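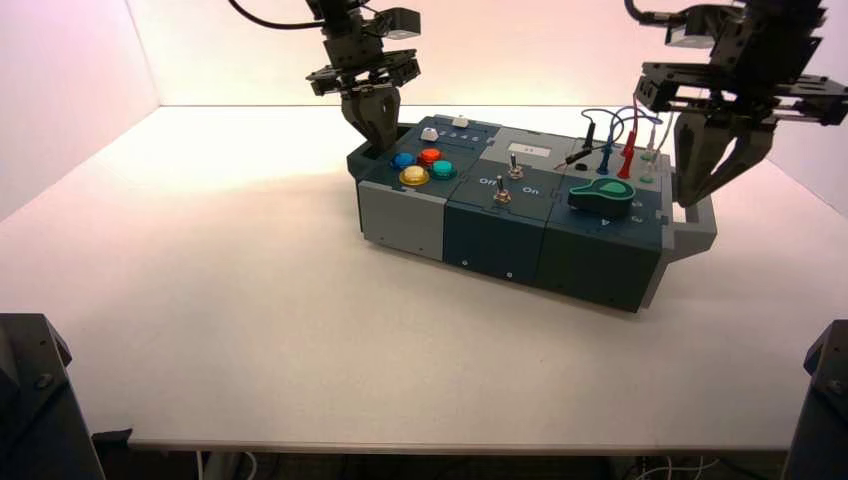 The river would be over the Ginham road by dark, Nahuel Saavedra said, and anyone who wanted to get out had better leave now. He said it from the doorway of the store with his hat still on.

My mother kept wrapping plates. She had started in the morning and was only halfway down the cupboard. My father was out back trying to get the truck to turn over.

"We stayed last time," she said.

"Last time it stopped at the fence."

She asked him if he wanted coffee. He did, and he sat down to drink it. I was told to carry the boxes upstairs, and I carried them. There were 15 by the end, most of them dishes, one of them my grandfather's letters from Dekent.
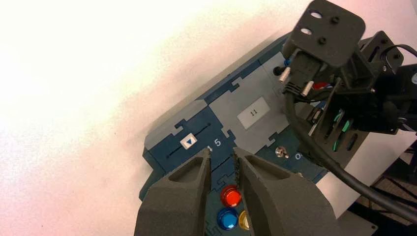
When I came down for the last one, the truck was running and Nahuel was gone. His cup was in the sink, rinsed. My father stood in the kitchen with mud up to his knees and told us to get our coats.

My mother went around the house and shut every door. Then she locked the front one, tried the handle, and put the key in her purse.

We drove toward Modside with the lights on. It was only five in the afternoon, but you needed them. At the bridge the water was brown and close under the boards — I could hear it through the floor of the truck. My father slowed down and looked at my mother.

"Go on," she said, and he went on.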